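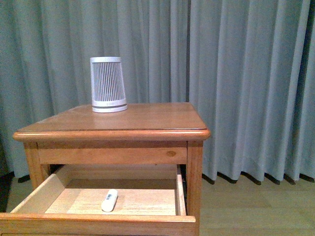 Could the drawer task be scored separately from the pick? The Annan reviewer put this to us after the last report, and we have now split the two. Opening, removal of the item and closing each carry their own mark, so that a failed close no longer hides a good pick.

## Teleoperation, October

The bedroom task set at Unholm is built on a pine nightstand with two drawers. The operator drives the arm by remote control from the head view. The small white item starts either in the upper drawer or on the nightstand top, and the white slatted unit stays on the top as a fixed obstacle.

The log now holds 3846 demonstrations. Each was checked for dropped joint readings before being passed to Mundis for training. Episodes in which the operator paused for a long time over the knob are kept but flagged.
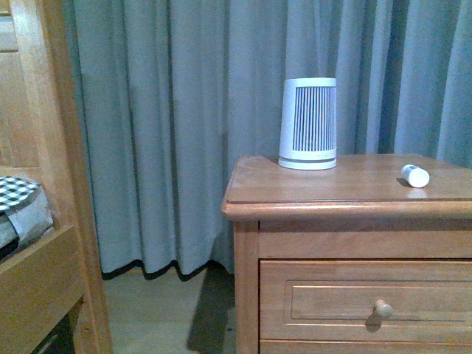
Beltstead asked whether start positions were being varied enough, given that the policy may simply learn where the item usually lies. We agree that this is a risk. Positions on the top are now drawn from a list before each episode, and the operator does not choose them.

## Open points

- The round knobs are a poor match for parallel jaws. A softer fingertip is on order.
- Light reflected from the varnish upsets the depth estimate near the front edge of the top.
- Lower drawer work has not begun. It needs a different arm posture and a fresh set of joint limits. 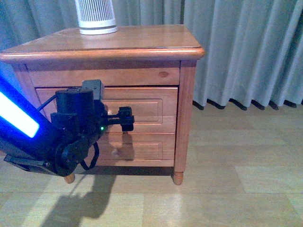

*Arm and gripper at the upper drawer, Unholm.*

The next batch will be 100 episodes of closing only. Scores by stage will go to Annan with the following report.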